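Fruit trees in a small yard, year 2. A few posts on what I've learned since we moved out to Lorkport.
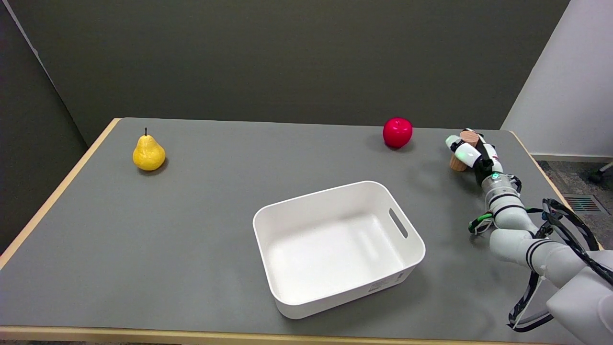 Yellow pear and red apple.

1/ We have 50 feet of fence on the south side and that's where everything went. Two pears, two apples. The previous owners had junipers there and I spent most of a spring getting the roots out.

2/ If you only have room for one tree, check whether it needs a partner. Most pears won't set much fruit alone. Our first one bloomed like crazy and gave us nothing. A neighbor had cut his down the fall before.

3/ I bought bare root from the Ulloa nursery in Hidstead. Cheaper than potted and they caught up within a season. Soak the roots for a couple of hours before planting and keep the graft above the soil line.

4/ Total spent so far is $617. That's trees, stakes, wire, compost, a decent pair of pruners and a hose that reaches. The hose was more than either of the apples.

5/ Thinning is the part I put off. In June you take the little apples down to one per cluster. It feels wrong – you're throwing away fruit – but the branches on the tree I skipped were bent nearly to the grass by July.

6/ Pears should be picked hard. Lift the fruit sideways, and if the stem lets go of the branch, it's ready. Then a spell in the fridge, then the counter. Left on the tree, ours went brown around the core.

7/ Apples are easier. Pick one, cut it open, look at the seeds. Brown seeds usually mean you're close. Then taste it.

8/ Keep apples away from pears in storage unless you want the pears to soften fast. I lost most of a box that way last year.

9/ Squirrels: no good answer. Netting works on the small trees. I tried the Ploden tape, the shiny stuff, 200 feet of it, and they ignored it by Sunday.

10/ Someone asked about spraying. I use dormant oil in late winter and that's it. Some scab on the apples, which I peel off.

11/ Next is a plum, if I can move the compost bin. Will post when the bare root list comes out.

Last updated: July
Contact | Copyright | Back to top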